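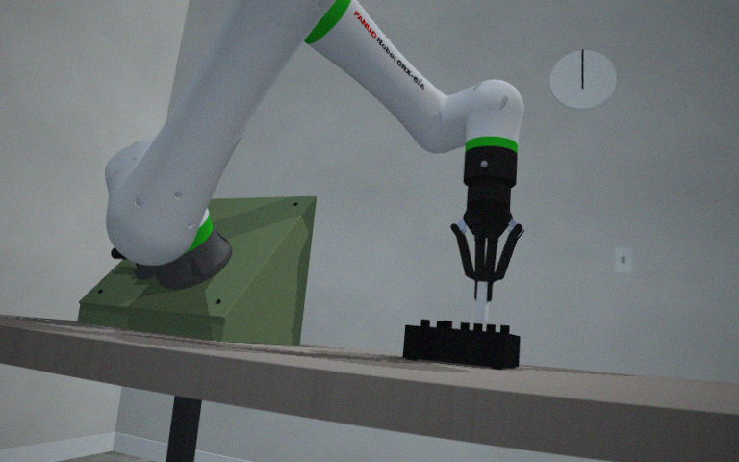 Teaching the arm by hand (in sim), day whatever

Quick one, kettle's on. Promised Hanane I'd write this up before I forget it all, so no polish.

Where we've got to. The CRX-5iA is up and running in the simulator, on its green pedestal, table in front, black block on the table. Job is dead simple on paper: white piece goes upright in the block, gripper comes straight down over it, lets go, backs off. I drive, the robot copies me later. Or that's the plan.

Driving it

Started with the keyboard. Awful. One key per axis, and by the time you've remembered which is which you've gone through the table. Gave that up after an evening and moved to the hand controller Hanane Shawky lent me – squeeze to close the fingers, move your hand to move the wrist. Much better. Still overshoot a lot going down though. No feeling of contact at all, you just watch the tip and guess.

Scaled the hand movement down by 4 in the end. So a big sweep of my arm is a little nudge at the fingertips. Felt daft for the first few goes, then it was fine. Big moves are slow now, mind you, and I have to keep letting go of the clutch button and shuffling my hand back like I'm rowing.

Other thing that helped: locking the tilt. I don't need the wrist rolling about for this. Gripper stays pointing down, I only steer it left/right, in/out, up/down. Turn it back on if a task needs it.

Recordings so far

58 demos saved. Binned 12 of them. Mostly ones where I dithered over the block for ages, then lunged. The policy learns the dithering!! Trained it on the lot first, out of lazyness, and it hung over the block trembling like it was scared of the thing. Took the bad ones out, retrained overnight, tremble mostly gone. It still goes in a bit to the right if the start position is far off to the side. Need more demos from there, I always start from the same comfy spot without noticing.

Note to self, press record BEFORE moving. Lost 2 perfectly good runs that way.

Also the camera. I'd been spinning the view round while driving to see behind the block, lovely for me, no use to the robot, it only gets the fixed view. So now I drive from the same view it gets. Harder. My demos are slower but they make more sense to it, if that makes sense.

Names

Folder is called Zurko. Old one was Flever, dont use Flever, the gripper opening is logged the wrong way round in there and I haven't fixed it. Sedgwick is the test set. Leave it alone.

Still to do

– more starts from the far left
– move the block between runs, even a few centimetres
– get Hanane to record some, see if her style mixes with mine or muddles it
– log how hard the fingers are closing, at the moment it's just open or shut

Real arm not before April. Fine by me, I've put this one through the table enough times already. Tea.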